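Progress Report: Mutden Community Textile Program
Submitted to the Pellodov Fund, Wednesday, May 8, 2024

This report covers the period since our January submission. Enrollment in the evening sewing courses stands at 50, against a target set in the grant agreement at the same level. Nine learners have asked to move up to the intermediate group, and seven of these have been placed.

Spending remains within the approved budget. The one variance is in materials, where thread and interfacing cost more than planned. We have covered the difference of $328 from the reserve line, as permitted under the agreement.
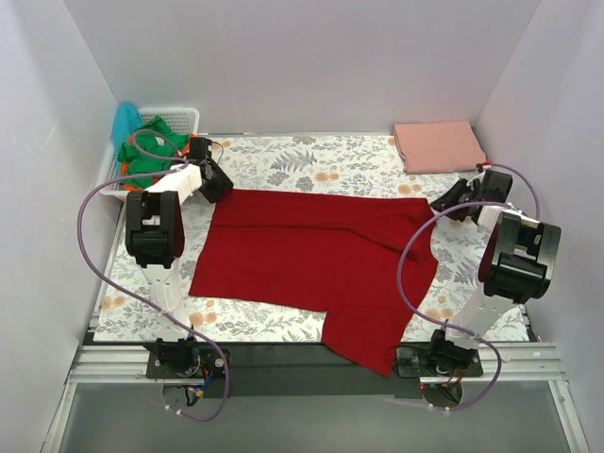
Curtain making was added to the course plan at the request of learners in the Dredard district. The unit deals with measuring, hem allowances and the handling of wide cloth, which many beginners find difficult. A large piece such as the dark red one, even when spread mostly flat, can keep a long crease across it and a raised fold on the diagonal, and both must be smoothed out before any measurement is taken. Instructors now set aside the first half of each session for this work.

Attendance in the unit has been steady – stronger than in the garment unit, which meets on the same evening. We are reviewing the timetable with the Pai branch library, which provides the room.

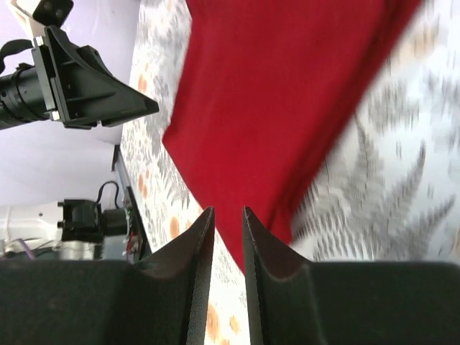 Kobe Postma wrote in the course feedback that the pace was right but that the printed handouts should give measurements in inches as well as centimeters. Revised handouts will be issued before the next term.

Two matters remain open: the renewal of the room agreement and the purchase of a second steam iron. We request approval to carry the unspent travel allowance forward to meet the cost of the iron.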